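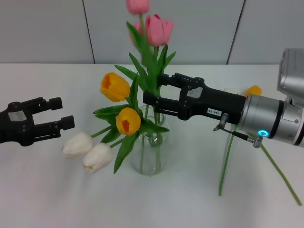
구근에서 꽃병까지: 칼리오(Kallio) 절화 재배 사업 봄철 중간보고

받는 곳: 구마(Guma) 재단 지역농업 지원 담당 벤트 외스테르고르(Bent Østergaard) 님
보고 기간: 지난가을 구근 심기부터 5월까지

1. 지금 어디까지 왔나

첫 보고서를 드릴 때만 해도 저희 밭은 배수로가 반쯤 파인 진흙땅이었습니다. 이번 보고서는 꽃을 잘라 내고 난 밭 옆에서 쓰고 있는데, 솔직히 쓰면서도 기분이 참 좋습니다! 가을에 심은 튤립 구근 1000개가 겨울을 넘겼고, 4월에 첫 수확을 시작해 5월 초까지 이어 갔습니다. 지원 신청서에 적었던 목표는 "첫해에는 팔 수 있는 꽃을 한 번이라도 내 보자"였는데, 그 목표는 4월이 끝나기 전에 넘어섰습니다.

구근은 네 구역에 나누어 심었습니다. 동쪽 두 구역은 모래를 섞어 이랑을 높였고, 서쪽 두 구역은 원래 흙에 퇴비만 넣었습니다. 싹은 서쪽이 먼저 올라와서 다들 그쪽을 응원했는데(저도 그랬습니다), 3월에 비가 길게 오면서 서쪽 아래 이랑에 물이 고였습니다. 거기서는 구근이 무른 포기가 꽤 나왔고, 눈에 띄는 대로 캐서 밭 밖으로 치웠습니다. 동쪽은 줄기가 조금 가늘었지만 끝까지 고르게 자랐습니다. 올가을에는 네 구역 모두 동쪽 방식으로 심으려고 합니다.

2. 수확과 보관

수확은 해가 높아지기 전에 끝내는 것을 원칙으로 삼았습니다. 오전 6시에 밭에 들어가서 8시 반이면 마지막 통을 저온 창고에 넣습니다. 꽃봉오리에 색은 다 돌았는데 아직 벌어지지 않은 때가 가장 좋다고 배웠습니다만, 막상 밭에 서 보면 그 시점을 알아보기가 만만치 않습니다. 첫 주에는 너무 일찍 잘라서 꽃병에서 끝내 피지 않은 것도 있었고, 갑자기 따뜻해진 날에는 오전에 봐 둔 봉오리가 점심 무렵 활짝 벌어져 버리기도 했습니다. 그 뒤로는 따뜻하다는 예보가 있으면 저녁에 한 번 더 밭을 돕니다.

재배를 맡은 에투 바이니오(Eetu Vainio) 씨의 제안으로 일부는 구근째 뽑아서 보관해 보았습니다. 흙만 털어 눕혀 두는 방식인데, 자리를 많이 차지하는 대신 줄기만 잘라 둔 것보다 출하 시기를 훨씬 여유 있게 잡을 수 있었습니다. 5월 어머니 모임 행사에 꽃을 댈 수 있었던 것도 이 덕분입니다. 내년에는 보관용 선반을 따로 마련하고 싶습니다.

저온 창고는 질티스(Ziltis)에서 중고로 들인 것입니다. 문 고무가 낡아서 한 차례 교체했고, 비용은 예비비로 처리했습니다. 지금은 온도가 안정적으로 유지됩니다. 다만 사과 상자를 같이 넣어 두었다가 꽃이 빨리 시든 일이 한 번 있어서, 과일은 이제 어떤 경우에도 넣지 않습니다. 창고 문에 큼직하게 써 붙여 두었습니다.

3. 판매와 나눔

꽃다발은 칼리오 장터와 역 앞 빵집 비르키츠(Birkitz) 두 곳에서 팔았습니다. 빵집은 처음에 계산대 옆 자리 하나만 내주셨는데, 둘째 주부터 창가 선반까지 쓰라고 하셨습니다. 아침에 빵을 사러 온 분들이 꽃도 한 다발씩 들고 가시는 모습이 정말 반가웠어요. 정기 구독은 37가구가 신청했고, 그중 여러 댁에서 여름꽃도 이어서 받고 싶다고 하셨습니다.

구독하시는 분들이 가장 많이 물어보신 것은 튤립이 꽃병에서 자꾸 휘는 이유였습니다. 튤립은 잘라 놓은 뒤에도 줄기가 자라고 빛이 드는 쪽으로 기웁니다. 그래서 첫날 매만져 둔 모양이 다음 날이면 제멋대로가 되는데, 저희는 이게 튤립의 매력이라고 생각합니다. 꼿꼿한 쪽을 좋아하시는 분께는 물을 얕게 붓고 꽃병을 매일 조금씩 돌려 주시라고 안내했습니다. 수선화와 함께 꽂을 때는 수선화만 하룻밤 따로 물에 담가 진액을 뺀 뒤 합치는 편이 좋다는 내용도 안내지에 넣었습니다.

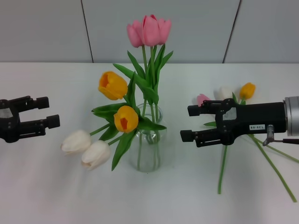

안내지는 한 장짜리로 만들어 다발마다 끼워 드렸습니다. 앞면은 꽃 손질법, 뒷면은 밭 소식입니다. 뒷면을 읽고 밭에 찾아오신 분도 계셔서, 다음 호에는 밭 약도를 싣기로 했습니다. 글씨가 작다는 말씀을 여러 번 들었기 때문에 여름 호부터는 활자를 키우고 문장을 줄입니다.

요양원과 초등학교에는 꽃을 그냥 드렸습니다. 모두 합해 100다발입니다. 요양원에서는 어르신들이 직접 꽂으실 수 있도록 줄기를 길게 남겨 보내 달라고 하셨고, 학교에서는 구근이 달린 것을 원하셨습니다. 4학년 아이들이 구근을 반으로 갈라 속을 들여다보는 수업을 했다는데, 다음에는 저희도 꼭 구경 가고 싶습니다.

4. 예산

구근, 퇴비, 모래는 계획한 금액 안에서 샀습니다. 계획보다 더 든 항목은 두 가지로, 앞서 말씀드린 창고 문 수리와 포장지입니다. 처음 고른 종이는 물에 닿으면 금방 찢어져서 두꺼운 것으로 바꿨습니다. 반대로 운반비는 많이 남았습니다. 빵집 배달 차가 장터 앞을 지나는 길에 통을 실어 주셨거든요. 남은 운반비를 서쪽 구역 배수 공사에 돌려 쓰고 싶습니다. 항목 변경이라 재단의 승인이 필요한 것으로 알고 있으며, 신청서를 이 보고서에 함께 붙입니다.

5. 어려웠던 점

물 고임 말고는 들쥐가 가장 골치였습니다. 동쪽 구역 가장자리 한 줄은 겨울 사이에 거의 다 파먹혔습니다. 철망을 깐 안쪽은 멀쩡했으니 올가을에는 가장자리까지 빠짐없이 깔겠습니다.

잎에 얼룩이 생기는 병도 4월 중순에 보였습니다. 에투 씨가 포기째 뽑아 내고 그 자리를 표시해 두었고, 더 번지지는 않았습니다. 같은 땅에 튤립을 연달아 심으면 위험이 커진다고 하니, 구역을 바꾸어 가며 심는 계획표를 짜고 있습니다. 초안은 여름 보고서에 넣겠습니다.

6. 여름까지 할 일

튤립을 걷어 낸 자리에는 백일홍과 수레국화, 금어초가 들어갑니다. 모종은 창가에서 이미 손가락 길이만큼 자랐고, 늦서리 걱정이 사라지는 대로 밭에 내갑니다. 6월에는 꽃 손질 강좌를 엽니다. 정원은 24명인데 벌써 신청이 꽉 차서 한 번 더 여는 방안을 알아보고 있습니다. 장소는 학교 급식실을 빌리기로 했고, 수도가 가까워 물통 옮기는 수고가 크게 줄어듭니다.

외스테르고르 님께서 지난번에 물어보신 품종별 기록은 아직 정리가 덜 됐습니다. 늦게 피는 품종까지 다 적은 다음 표로 만들어 6월 안에 따로 보내 드리겠습니다. 밭에 한번 오시겠다는 말씀도 모두 기억하고 있습니다. 백일홍이 피기 시작하면 볼거리가 많을 테니 편하신 때를 알려 주세요!

칼리오 절화 재배 사업팀 드림

붙임: 예산 항목 변경 신청서, 구역별 심기 도면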